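Clerkmont Community Workshop
Room and Bench Safety Checklist - Unit 4, ground floor

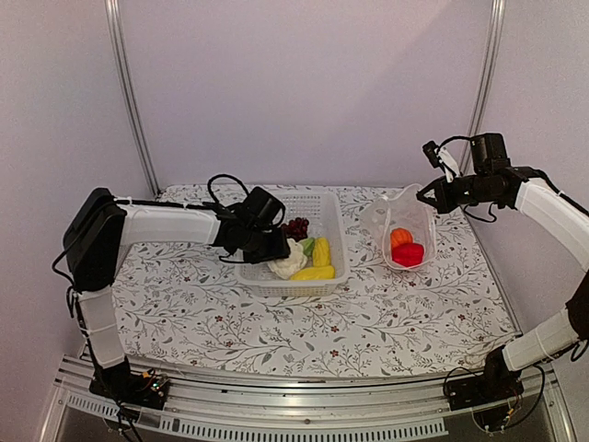

Bench with patterned cloth and white plastic basket, Unit 4.

Inspected by: Daranee Yensuk
Date: 19 April 2024
Last inspection: July
Form no. 727

Ratings: OK / Fix / Not checked

EXITS AND WALKWAYS

Main door opens fully - OK
Rear door opens fully - Fix
Drags on the sill for the last few inches. Opens with a push, but a child or someone on crutches would struggle. Plane the bottom edge.

Walkway between sinks and rear door clear - Fix
Two boxes of Podel floor wax were on the floor by the mop sink. I moved them to the shelf. They were in the same spot last July.

Exit signs lit - OK
Door width at rear, 36 inches minimum - OK

FIRE

Extinguisher by main door, gauge in green - OK
Tag no. 714. Pin and seal in place.

Extinguisher by rear door - Fix
Gauge is fine, tag is missing. Ask Garrido to look up the service date and hang a new one.

Smoke alarm test button - OK
Loud enough to hear in the hallway with the door shut.

Fire blanket in kitchenette - OK
Hook is high. I could reach it, but lower it to shoulder height when the wall is next painted.

ELECTRICAL

Outlets near sinks trip on test - OK
Tested both.

Cover plates whole - Fix
Plate left of the refrigerator has a cracked corner. Same size as the hallway ones, and there are spares in the supply closet.

Panel door closes, breakers labeled - Fix
Breaker 4 label has faded to nothing. It runs the water heater.

WATER AND KITCHENETTE

Hot water at tap, 120 degrees or less - Fix
Read 127 at the left sink. Turn the heater down and read it again the next day.

Drains run freely - OK
Refrigerator 40 degrees or less - OK
Under-sink cabinet dry - OK
Old stain at the back, no change from the last form.

FIRST AID

Kit on wall and sealed - Fix
Seal broken. Short on small bandages and the burn gel expired. Skodamau has the refill packs, order one.

Eyewash bottles in date - OK
Emergency numbers posted - OK
Still shows the old front desk extension. The new one is 84. I wrote it in by hand.

NOT CHECKED

Roof hatch. Ladder was out on loan.
Outside light over rear door. Needs to be looked at after dark.

Rear door and hot water come first. Copy to Garrido, original in the binder at the front desk.

D. Yensuk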